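Kitchen & Home > Benchtops and storage

Marble-look benchtop, toaster corner always a mess. How do you lay yours out?

Posted by ruawai_rentals

We moved in over December and the kitchen has a white marble-pattern benchtop with grey veins, and small mosaic tiles behind it in greens and greys. I like the look of it but the stretch where we make breakfast is hard to keep clean. It has the toaster, cereal, tea, a chopping board and whatever else gets put down there. Crumbs end up behind everything and I have to move the lot to wipe.

There is 93 cm of bench between the stove and the wall and I can't add shelves as it's a rental. The cupboard above is full of plates. I'd like to keep the things we use every morning out where we can reach them, but I'm open to changing what sits where. I also want to know what people use on this kind of surface. The landlord's paperwork says "engineered top, do not use abrasives" and that's all it says.

Two adults and one kid who gets his own breakfast, so nothing too high or too heavy please.

Posted by Aníbal Bastos

I've had much the same set-up for a few years. What worked for me was one row of containers along the tiles, the big flat things in the middle, and anything electric at the front where I can get at the cord. If the toaster is pushed to the back you never clean under it. Mine comes forward when I'm using it and I empty the crumb tray once a week, over the sink, with the plug out.

Decant the cereal if you can. A clear jar with a proper lid takes up less room than a box and you can see when it's running low. I still end up with a box leaning on the tiles when we buy a second kind, and that's fine as long as it gets finished before another one is opened. Tea and coffee go in square tins if you can find them, because round ones waste the corners. I got mine from the Trukis shop in town, but any with a tight lid will do.

A little set of drawers on the bench is worth the space. Mine holds tea bags on one side and clips, pegs and rubber bands on the other. You can put a fruit dish on top so you aren't losing the area underneath.
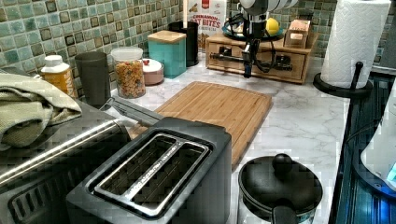

Can I leave a bamboo board lying flat on the bench all the time?

It's better to stand it on its edge until it has dried out, then lay it flat if you want to. Water held under a board can make bamboo warp or go black on the underside, and it can leave a mark on some benchtops too. Dry both sides with a tea towel after washing and give it an hour standing up. If yours has a groove around the edge, run the cloth along that as well, as the water sits in it. I rub a bit of food-grade mineral oil in every couple of months.

For the surface, warm water with a drop of dish soap and a soft cloth does nearly everything. Wipe again with plain water and then dry it, or you get streaks on the white. No bleach and no scouring pads. Lemon juice and vinegar are a problem on real marble and I wouldn't leave them sitting on yours either, given you don't know exactly what it is. The tiles are easy enough, but the grout lines hold grease near the stove. An old toothbrush and soapy water, then rinse.

Posted by porard_jen

Agree with most of that, except I'd get the cereal off the bench altogether. We have a low cupboard the kids can reach and the bench only has the toaster and kettle on it now. It took 10 minutes to shift and I haven't moved it back.

Check the gap above your toaster too. Ours was under the overhead cupboard and the underside went brown and sticky. Pull it out before you turn it on. Same with a toaster oven, and don't leave tea towels on top of it while it's going. They get hot up there. Ours hang on the oven door rail, or on a stick-on hook when the oven's in use.

Posted by venico12

get a tray. put the jars on the tray. lift tray, wipe, put tray back

Posted by ruawai_rentals

Thanks all. I've ordered a tray and a set of square tins and moved the toaster forward. The low cupboard idea might work if I can find somewhere else for the baking dishes. Will try the toothbrush on the grout this weekend. If anyone knows what takes old tape marks off this sort of top without scratching, let me know, there are two strips by the wall from the last tenants.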